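Dust collector remote start, wired or wireless?
Shop Setup board

mitre_box_55
I have a Michalski collector at the far end of the garage and the table saw is 50 feet away by the time you go around the car. The key fob remote died again. That's the second one. I'm thinking of running a low voltage control wire to a contactor and putting real buttons by the saw. Anybody done it?

Leokadia Pawłowska
Did it in June. 24 volt transformer, contactor in a metal box by the collector, thermostat wire along the ceiling. Parts came to 100 dollars, and I already had the wire. Get an electrician for the line side if you're not used to it.

sandgrit
Seems like a lot of work to replace a fob. The Joltora remotes are fine if you keep the receiver away from the motor. Mine has gone 6 years on two batteries.

mitre_box_55
Both of mine were Joltora. First one quit after a winter, second one started turning the collector on by itself at 3 am. My wife was not pleased.

sandgrit
Then you've got interference from something. I'd look for that before I pulled wire.

Irén Boros
I wouldn't put a collector on any remote that can start it unattended. Wire it. Use momentary buttons with a latching contactor so it stays off after a power cut.

Leokadia Pawłowska
Agree with Irén. Also put the stop button at the end of the row where you can hit it without looking. Mine is on the left, wish it was on the right.

mitre_box_55
OK, wired it is. I want a start for the collector, a start for the air cleaner, one stop for both, and a selector for manual or auto when I add a current sensor. Same row of controls as this one, selector on the left, two greens, then red.

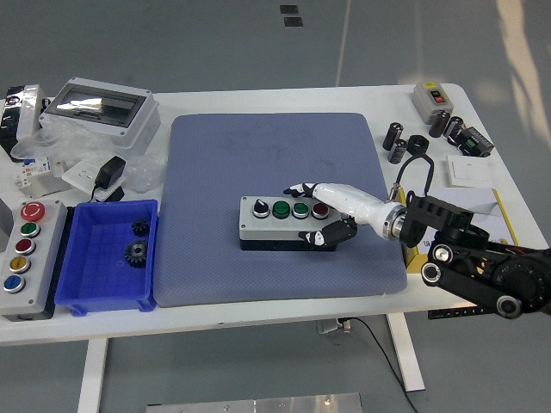
Irén Boros: one stop for both is fine, but give each motor its own contactor and overload. Don't hang the air cleaner off the collector's contactor to save money. Cedholm sells small ones that fit side by side on a rail.

sandgrit
Still say try a new receiver first. Your garage though.

mitre_box_55
Ordering two from Cedholm tonight. Does the thermostat wire need conduit where it drops down the wall?

Leokadia Pawłowska
Check your local code. I used conduit from the ceiling down because I lean lumber there.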